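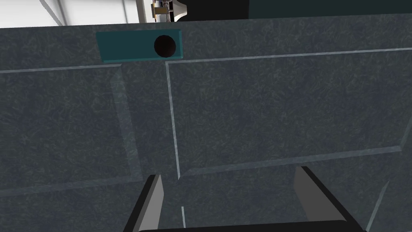

4 Showing the robot what to do

4.1 Two ways of teaching

There are two natural ways to show an arm how to open a cupboard. You can take hold of it and move it through the job, or you can sit somewhere else and drive it with a controller. We tried both, and we came away very fond of both, though for different parts of the work. Hand guiding is a joy on the real arm. A newcomer gets the idea in a minute, feels the weight of the door through the wrist and tends to slow down in the right places without being told. It can't be used in simulation, of course, where there is nothing to hold, and most of our training data had to come from simulation. The bulk of this section is therefore about remote control in the Granadlow scenes, with hand guiding picked up again in Section 4.5.

All remote sessions used Graveo, our own driving tool. The operator holds a six-axis controller in one hand. Moving the hand moves the gripper, twisting it twists the gripper, and a trigger closes the fingers. A second, smaller button acts as a clutch: let go of it and the hand can be brought back to a comfortable place while the arm stays still. We can't say enough good things about the clutch. Early versions of Graveo did without it, and operators ended long reaches with their elbows up by their ears (the authors included).

Hand position, trigger state, joint angles and both camera views are recorded together at 20 Hz. We save the command as the operator gave it and also the pose the arm reached, and keep the two apart in the file. When the gripper is pressing against a door they differ, and the size of the gap turns out to be a very useful thing to learn from.

4.2 What the operator sees

Two views are on offer during a session. The first is a fixed view from behind and above the arm's shoulder, good for the large movements. The second comes from the wrist and travels with the gripper. Operators may look at either or put them side by side, and the choice is logged.

We had expected people to drive from the fixed view and glance at the wrist view now and then. What they did was far more interesting! Nearly everyone used the fixed view for the approach and then moved over to the wrist view completely, staying there until the door was open. Asked about it afterwards, they spoke of wanting to see "between the fingers". Figure 4 gives a good idea of what that means in practice. It is a wrist view in a simulated scene, with the open fingers entering from below and a dark grey surface, split into panels by thin pale seams, filling nearly everything else. A teal plate with a black disk towards its right end lies up and to the left, well away from the gap between the fingers.

A view like this is harder to read than it may seem to someone who has only looked at fixed cameras. The grey surface tilts, so the seams run at slants, and there is very little of the surroundings left along the top to say which way is up. An operator who has just arrived from the fixed view has to work out from a few lines how the wrist is turned. Our more practised operators do it by rolling the wrist a little to one side and back and watching how the seams move. We called this the wobble, and it became the first thing we taught.

The same difficulty is waiting for the learned policy, which sees what the operator sees and has no memory of the kitchen it is in. Seams can look like the gaps between doors, or like decoration, and a dark disk on a plate may be a knob, a hole or a button. From one view it can't be settled. The wobble helps here too, and it was a real pleasure to find policies picking it up from the demonstrations: several of them make a small roll of the wrist before committing to a grasp, though nothing in the training loss asks for it.

4.3 The demonstration set

The full set holds 1666 demonstrations from 17 operators. None of the operators had driven a robot arm before joining, and that was on purpose. We want the method to work for people who know their own cupboards well and robots not at all. Each had a practice session with no recording, ending when they were happy to go on.

A demonstration begins with the arm at rest in front of the furniture and ends when the operator presses the finish button. We did not end it automatically when the simulator judged the door to be open. Operators have a clear idea of when a job is done, and that idea often includes backing the gripper away so that it will not catch. Automatic ending threw those last moments away, and policies trained on the shortened data had a habit of staying pressed against the door.

Failed attempts were kept. If the gripper slipped off, the operator was asked to carry on from wherever it had ended up, with no restart, and the whole thing was saved as a single demonstration. Recoveries of this kind are precious. They show the policy states that a clean run never visits, and they show a way out of them. We had some worries that they would teach slipping as well as recovering, so we mark each slip in the file and leave the half second before it out of the loss. The images from that half second stay in, as context.

Pauses were trimmed only when the arm had stopped and the clutch was released. A pause with the clutch held is usually a person looking hard at something, and we found that removing such pauses made policies rush at the handle.

4.4 Changing the look of the scene

Each demonstration was stored as commands and states, which means it can be played back in Granadlow with different colours, textures and lighting. The geometry stays put; only the look changes. Replay gives new images for the same hand movements, free of further work by the operator, and we made heavy use of it.

Our palette is deliberately wide. Surfaces may be mottled or streaked, plates and panels may take strong colours, and light may come from any side. The aim is that the policy should stop trusting colour. An arm that has only met silver handles on white doors will hunt for silver, and a saturated plate on a stone-like surface soon breaks it of that. Seams are kept visible at all times but are allowed to be faint.

One warning for anyone trying the same. Replay under a new look is sound only where the operator's choices did not depend on the look. If someone hesitated over a dark patch that turned out to be a shadow, the hesitation is still there after the shadow has gone. We handled this by replaying only the parts of each demonstration after the first contact with the furniture, plus those approaches in which the operator did not pause. It costs some data, and in our view it is well worth it.

4.5 Hand guiding on the real arm

The real work was done on the Macaraeg arm in our Foltow laboratory. In hand guiding mode the motors cancel the arm's own weight and otherwise let go, so that it floats and can be led about by the wrist. The person guiding stands to the side, out of the way of the wrist camera. Hands do stray into the view, and we drop those frames.

Guided demonstrations have a character of their own. They are smoother than remote ones and contain far fewer stops, and the pull on a door follows the arc of the hinge almost perfectly, since the hinge itself is steering the hand. Remote operators, who feel no force at all, tend to pull in short straight lines and correct. A policy trained on remote data alone inherits those short lines. Adding a small portion of guided data at the end of training smooths them out beautifully, and this is one of the results we are most excited about.

The approach is another matter. People guiding an arm by hand look at the handle with their own eyes, from their own height, and lead the gripper straight to it. They never need the wobble, so they never show it. The wrist camera is then left with a run of images in which the handle may not appear until the last moment, and a policy can make little of that. We use guided data for the pull and remote data for the approach, joining them at first contact.

4.6 How the policies were tested

Every policy was given 100 attempts in simulation on furniture it had not met in training, with the start pose varied each time. An attempt counted as a success if the door was open and the gripper was clear of it when the policy signalled that it had finished. Opening the door and then staying in contact was counted as a failure, which is strict, but we think a kitchen robot that won't let go of the cupboard deserves no marks.

Policies trained with and without the wrist view were compared under the same start poses, as were those with and without the recovery segments. The results are set out in Section 5, together with the real-arm trials and the cases in which the gripper closed on a seam instead of a handle.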